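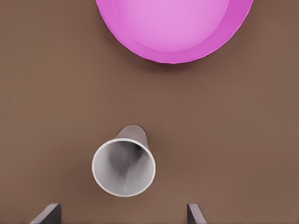 Image source: Flolarcombe Simulation Group, wrist view, cup and bowl task

Cup lying on its side: keep these starts in the training set?
Posted by Ornier, 10 September 2021

Our department is collecting demonstrations in simulation for a task in which a paper cup is to be placed in a bowl. The set at present holds 153 episodes. In 30 of them the cup begins on its side, as in the view supplied, with its mouth toward the gripper and its base toward the pink bowl. The operators find these starts slower, and their paths vary a good deal. We would be grateful for advice on whether such episodes should be kept, or set aside until the upright case has been learned.

Vitus
They should be kept. A policy trained only on upright cups will have no guidance when one has tipped over. We would ask, however, that the operators agree on a single manner of grasping before they continue. In our own August collection, two operators took the cup by the rim and the others by the side wall, and the trained policy tended to stop between the two. We recorded the tipped starts again under a written rule - side wall only, fingers fully open on approach - and the hesitation was much reduced. Please also vary the direction in which the mouth points.

Boutros
Keep them. More data is better.

Flolarcombe
We agree with Vitus on the written rule. We would add that the starting pose should be stored with every episode, so that tipped and upright starts can be scored separately. Our office held back 4 tipped episodes for checking, and that number proved too small to be of use.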